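Obura Backup Home, two months in

28/02/2020

I bought Obura the way most people buy backup software, on the evening after I needed it. My old laptop had stopped recognizing its own drive, and with it went 16 months of invoices, a half-finished letter to the city about my water bill, and every photo from our trip to Lenddale. My sister Huia had told me to get a backup program in September. She has mentioned this since.

Installation is painless. You download a small file, it downloads a large file, and then you make an account with a password that must contain a symbol, but none of the symbols I tried first. After that it asks what you want to protect. I picked Documents, Pictures and Desktop. My desktop is where files go to be forgotten, so I assume it now has the safest collection of old pizza menus in the state.

The first backup took all night and most of the next morning. The progress bar got to 28 percent quickly, thought about things for four hours, then jumped to the end while I was making toast. Later backups run quietly in the background and I have only noticed them when the fan comes on.
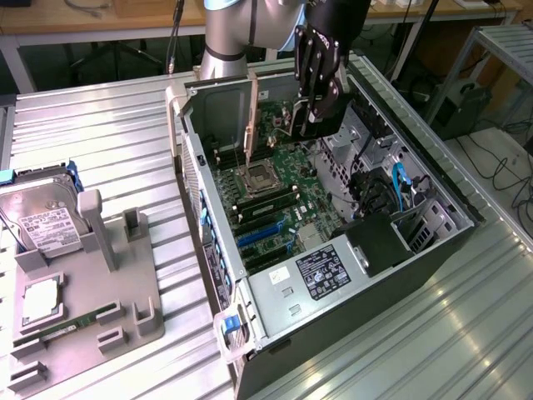
Restoring is the part that counts, and most reviews skip it, so I tried it properly. I deleted a folder with 600 scanned receipts in it (copied to a USB stick first, I'm not that brave) and asked Obura to bring it back. It did, in the right place, with the right dates. It also put a second copy in a folder called Restored Items, and I still can't find the setting that stops this.

Single files are easier. You right-click, choose Earlier Versions, and get a list. I used this to recover a spreadsheet I had sorted by one column and one column only, a mistake I make every tax season.

Now the grumbles. The program wants to sell me things. There is a bell in the corner, and behind the bell there is always an offer - cloud storage, a password vault, something called Peace of Mind Plus that I have read the page for twice and could not explain to you. You can switch the offers off, three menus down, and they stay off until the next update.

The help pages are thin as well. I wrote to support about the duplicate folders and got a polite reply in 2 days telling me how to reset my password.

I used Drida before this, years ago. It was cheaper and uglier, and I never once checked whether it worked, so I can't fairly compare them. Huia uses Nesside and says it's fine, in the tone of someone who has never lost a file.

Four stars out of five. I'd take off another half for the bell if the site allowed halves.

Rawiri Fairweather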